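Student Projects > Mechatronics > Reports
Posted in November by the Candberg bench team
12 shares | 4 comments

Operating Rules for a Shared Two-Arm Workcell: Project Report 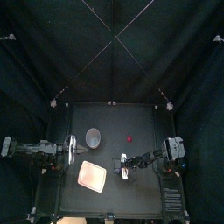
1. Purpose

The Skatar project began with a working cell and no written rules. Each group kept its own habits for start-up, object placement and stopping. This report sets out the rules we drafted, how we tried them, and which ones we changed.

2. Scope

The rules cover tabletop work with two arms mounted on opposite sides of one table, handling small household objects such as a cup or a tray. They do not cover mobile bases or any work with blades, heat or liquids. They are house rules for the Rellinau lab and do not replace the manufacturer's manual or the risk assessment.

3. Rules as adopted

3.1 One person is the operator for the whole session. The operator keeps the stop button within reach and does nothing else while either arm is powered.

3.2 No hands over the table while an arm is powered. Objects are placed and removed with both arms stopped.

3.3 The operator reads the indicator lights on both arms before start and says the state out loud. The second person repeats it.

3.4 Grippers may share the middle of the table only if the program has a defined order of entry. If it has none, one arm waits on its own side.

3.5 Cables are checked by hand through the full range of the arm before the first run. A cable that can reach a gripper is tied back.

3.6 Enclosure fabric and table clamps are checked at the start of each session. A loose clamp ends the session until it is fixed.

3.7 Every stop is logged, including stops made by mistake.

4. Trial

Four groups used the draft over 3 weeks. The log holds 716 runs. Most stops were made by the operator and had no further effect. Two were contacts between grippers, both in programs with no order of entry. Rule 3.4 was only a recommendation at that point - it was made binding after the second contact.

Pre-session checks took about 4 minutes. Groups that used the printed Kurek checklist skipped fewer items than groups working from memory, but we did not control for experience.

5. Problems found

The first version of 3.2 allowed reaching in when the arms were "not moving." This was unsafe. An arm that is holding position looks the same as one that is stopped. The wording now refers to power state only.

Rule 3.7 was followed unevenly. Stops late in the session were often entered afterward, with the time missing.

6. Open items

- Speed limit for first runs of a new program (not agreed)
- Who may change the order of entry once it is approved
- Log format, paper or shared file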